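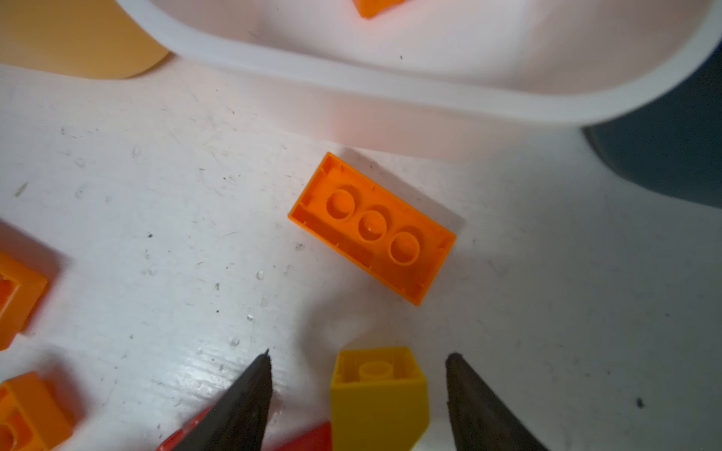 Re: Sorting arm at Platance - what changes for the bench team?

Paweena Duangkaew wrote:
> Does the arm cope with bricks lying upside down? And what do the
> sorters do all day now?

Hi Paweena,

It goes for them hollow side up, yes! The yellow one between the fingers is just how they come off the returns pile, and orange ones are the same.

As for the sorters, all 3 are still with us and I love how it's going. They used to stand at the bench until 10 every morning. Now they check sets and mend boxes - and they decide what the arm learns next, so their moans go straight into the plan. Wrists are much happier too.

Come over in August and have a go!

Arrieta site, bench 2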